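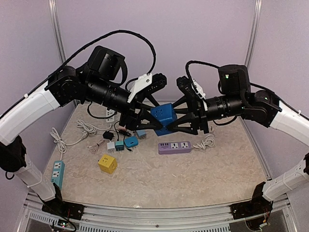
3.2 What people keep in the adapter drawer

I should say up front that I went into this part of the study thinking it would be the boring one. Plugs and adapters! But when Jonas Berchtold and I started sorting through the household inventories, the power accessories were where people had the most to say (and the most to complain about), so they get their own section.

Our inventories list 2,814 small items in all. Power accessories were the group people found hardest to put away, mostly because they couldn't agree on what belonged with what. Does a cube adapter go with the travel things or with the extension cords? One couple in Fitzgerald kept theirs in 2 separate drawers and each of them was sure the other drawer was the wrong one. I loved that interview.

Figure 3 shows a blue cube-shaped socket adapter, with power accessories on the tabletop under it. Cubes like this came up a lot when we talked about storage. They have openings on more than one face, so people told us they never knew which way up to put them, and they don't stack with anything flat. Several folks just left them out on the counter or the desk.

We coded each answer as "by shape," "by use" or "wherever it fits," following the scheme we worked out in the Priltum pilot. Sveva Barbieri coded the whole set a second time in November, and where she and I disagreed we went back to the recordings. I lost most of those arguments, and the codes in our table are mostly hers.

Figure 3. Socket adapter and assorted power accessories.

Related items
Sorting by shape or by use: notes from the Priltum pilot
The Mindmont household inventory guide
Cords, counters and clutter: interviews from Cemel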